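4.3 Dropped grasps on Ridance

Most faults came from the grip, not the planner. Of 100 trials, 81 finished clean. The rest stopped on a force limit, two of them hard enough to trip the e-stop. Logs from Nula show finger pressure falling off before teh arm moved. Threshold set too low, our mistake. Reset in October, full rerun pending.

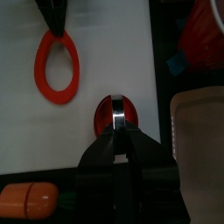

Why did the monitor miss the pressure drop?
It only checked force once the arm was moving, so a slip at rest never raised a flag.

Figure 3. Gripper holding a red oval part at a white board.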